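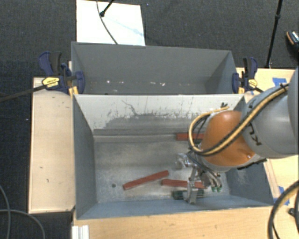 Bin picking corner, Dokville workshop. Three bars to go.

Okay, bin picking thread, as promised to the people who kept asking what I do over at the Dokville shared workshop all evening. Grab a snack, it's a long one.

The setup: one arm, one multi-fingered gripper, two metal bins with the long sides next to each other, and a lot of pale wood to hold it together. Job is to pick reddish-brown bars out of the front bin and put them in the back one. Sounds like an afternoon of work. I started in February.

First thing I learned is that metal bins on a wood top slide around like crazy. I tried rubber feet, I tried screws, I tried a little wooden fence (cute, useless). What I've got now is a bar clamp on each side, near where the two bins meet. Best fix in the whole build and it took 4 minutes!

The front bin is BEAT UP. That back wall has gone pale and ragged across the top, and there's a big curly scratch running down it that I've grown kind of fond of. I got both bins used from a guy clearing out a barn in Brusalthorpe and paid less than I spent on lunch that day.

Bare scuffed metal is rough on the vision side though. Dull reflections all over the bottom, and my code kept deciding a shiny patch was a bar. I dropped the exposure by 60 percent and that got rid of most of it. Still get one ghost bar near the little round hole every now and then.

Bars lying out in the open are easy now. It's the ones up against the back wall that make me want to quit. The finger needs room to get behind the bar and there just isn't any, so it scrapes down the wall and I stand there making a face.

Current trick is a nudge. Finger comes down, drags the bar toward the middle, lets go, looks again, then grabs. Adds time to every pick but I'll take it.

Cable talk, because somebody always asks. Yes, the yellow and black bundle makes a big loop over the gripper. I like the slack, the wrist needs it when it turns all the way over. Is it pretty? No. Would I like it tied closer to the gray link? Also yes, and I've got a bag of 50 zip ties and zero excuses.

The control code is a thing I call Ristetti, and it's one very long file right now. I keep saying I'll split it up before I share it. Please don't hold your breath, there's a function in there called grab_again_please.

Best run so far was 400 picks on the easy layout, bars spread out, nothing touching a wall. With bars at the wall I don't have a number I want to post yet lol

Next up is a softer pad for the finger tips. There's a rubber sheet from Rawashdeh on its way and I want to cut a few shapes and see which one grips best on a bar lying at an angle. If anybody has glued rubber to a metal finger tip and had it stay put, tell me what glue you used!!

Going back in to tune the nudge distance. More when the rubber gets here.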